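Jillness Back Office: Set-up Guide
Section 4. Sharing the order inbox with outside help

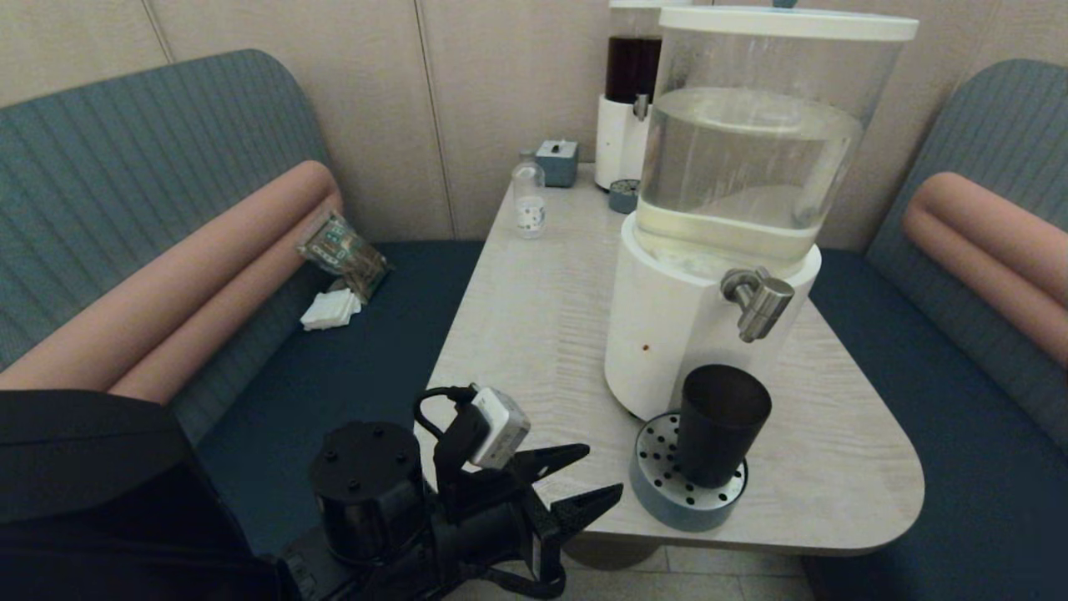 By this point you have a shop, a payment provider and an order inbox that fills up while you sleep. This section covers handing part of that inbox to somebody outside the business without also handing over the bank details. Allow a quiet hour. If you have no quiet hours, you are the person this section was written for.

Before you start

You will need the owner login (a manager login will get you as far as step 3 and then sulk), an email address for each helper, and a list of the jobs you want to give away. Write the list first. "Everything" is a popular entry and the software has no button for it.

4.1 Creating a helper account

1. Open Settings, then People, then Add helper.
2. Type the helper's email address. Check it. Invitations sent to the wrong person can be cancelled, but they can't be unread.
3. Choose a role. Reader can look at orders. Clerk can look, reply and mark as sent. Keeper can do all of that and issue refunds.
4. Set a refund ceiling if you picked Keeper. The box is blank by default, and blank means no ceiling.
5. Press Send invitation. The link works for 18 hours, after which you go back to step 1.

CAUTION: Do not share your own login to save time. The activity log will record every refund as yours, including the ones you later want to complain about.

4.2 Moving the old messages

If you are coming from Clorside, your saved replies and customer notes can come with you. Order numbers are kept. Folder colours are not, and we have had letters on the subject.

1. In Clorside, export your messages as a single file.
2. In Jillness, open Settings, then Bring things in, and choose the file.
3. Wait. Our test shop, Fillwood, had 1,319 messages, of which 688 were the same customer asking after the same teapot. The import copes with this. It does not form an opinion.
4. When the green bar appears, open any three orders and check that the notes belong to the right people.

Note: Closing the window during step 3 stops the import. Starting it again does not create duplicates, whatever the message on the screen implies. We are rewording the message.

4.3 Setting up hand-over rules

Rules decide which messages go to the helper and which stay with you. They run from the top of the list down, and the first one that fits wins.

1. Open Inbox, then Rules, then New rule.
2. Pick a trigger. "Contains the word" is the simplest. Start with "delivery", "tracking" and "where".
3. Pick the helper who should receive the message.
4. Drag the rule into place. Anything mentioning a solicitor should sit at the top and go to you.
5. Press Test. The last day's messages are sorted in a preview, and nothing is moved until you press Apply.

Keep the list short to begin with. A shop with 2 rules can be fixed over a cup of tea. A shop with forty has usually built a small maze with a complaint walking round it.

CAUTION: A rule with no helper chosen sends its messages to the Unclaimed tray. The tray does not send alerts. Look in it.

4.4 Label printing through Stöcker

Clerks and Keepers can print postage labels if the Stöcker add-on is switched on.

1. Open Add-ons and switch Stöcker on.
2. Enter your account code, capitals included.
3. Tick the helpers who may print.
4. Print one test label and cancel it the same day. Uncancelled test labels are charged in full.

Note: The add-on changed on 5th February. If your screen still shows a blue printer symbol, sign out and back in. The new symbol is also blue, but rounder.

4.5 Taking access away

1. Open Settings, then People, and choose the helper.
2. Press Pause for a holiday or Remove for good.
3. Reassign any open messages when asked. Pressing Skip puts them in the Unclaimed tray (see the caution in 4.3, which you may have skipped as well).

Removed helpers are signed out at once on every device. Their past replies stay in the log under their name. To give the account back later, repeat 4.1 from step 1, as the old invitation will not work.

Refund reports, including how to read the column marked "Other", are in Section 5.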